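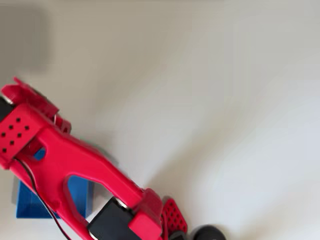

Red arm over the blue block, white work surface.

Clallden Shared Workshop – Members' Forum
Home | Bookings | Projects | Policies | Forum | Log in

Search this forum Enter keyword Go

Topic: Small red arm – cable routing and request for comment
Board: Projects in progress

bench_steward
Posted February 28, 2026

Members are invited to comment on the desktop arm now under construction on the electronics bench. The printed parts are complete and the servos are fitted. The present question concerns the cable. It currently runs along the outside of the arm, from beneath the perforated plate, and passes in front of the blue block on its way down. The build group proposes to leave it in this position for the first supervised trials and to secure it with ties at 2 points.

The written plan, prepared by Peiyu Shi, calls for 8 supervised trials before the arm may be run during open hours. Comments should address the cable and the trial plan only. Requests for bench time should be sent through the booking page.

norling_t
I do not support leaving the cable outside the arm. The long link already has an oval cutout, and in my view a cable passed through it would be better protected. An outside cable can catch on whatever the arm is reaching over. The Erkis arm that the workshop built in November had the same arrangement, and we replaced its cable twice.

PShi
Thank you for the comment. The cutout was considered. A cable passed through it must bend sharply close to the joint, and the bend tightens as the joint closes. On the test print the insulation was marked after one evening of use. The outside route gives a wide curve and allows the cable to be inspected without taking anything apart. I agree that it requires a proper guide and I am drawing one.

norling_t
I accept the point about the bend. I do not accept that ties alone are sufficient in the meantime. A tie on a moving link moves the strain to the next loose section. I would ask that the guide be fitted before the first trial.

quillfeather
The perforated plates would serve well as anchor points. A small printed clip could be pushed into the existing holes with no drilling. I can supply a file that I used on the Lykkegaard camera mount, although the spacing of the holes would have to be checked.

PShi
Please do send the file. I will measure the spacing on Monday and reply here.

m_ostrander
My concern is with the trial plan. It states that the arm will be tested with the block and then with "other objects," which are not listed. The insurance terms require a list. I would also like to know what is meant by supervised. In the policy for the laser cutter it means one trained member within reach of the power switch at all times, and I see no reason for a lower standard to apply to this machine.

bench_steward
The same definition will apply. The plan will be amended to say so, and the list of objects will be attached as a second page.

hal_in_bay_4
With respect, this is a plastic desktop arm using hobby servos. The laser cutter rules were written for a machine that can start a fire. Requiring a trained member at the switch for all 8 trials will mean that the work is done only on Thursday evenings, when the bench is already full. I would suggest full supervision for the first 4 and ordinary bench rules after that.

m_ostrander
I remain of the same opinion. Servos overheat when they stall, and a gripper closed on a solid block is a common way to stall one.

PShi
The current limit is set in software and there is a fuse in the supply line. I am content to follow the stricter rule for all of the trials. It will take longer – that is acceptable to me.

norling_t
If the clip is fitted first, I withdraw my objection.

bench_steward
Noted. The first trial will be booked when the clip has been fitted and the amended plan posted. The thread remains open for comments on the object list.

Related topics
Erkis arm – replacement cable and spare parts
Sarnorar filament order, closing date for requests
Lykkegaard camera mount – files
Bench 13: power strip out of service
Laser cutter policy, current text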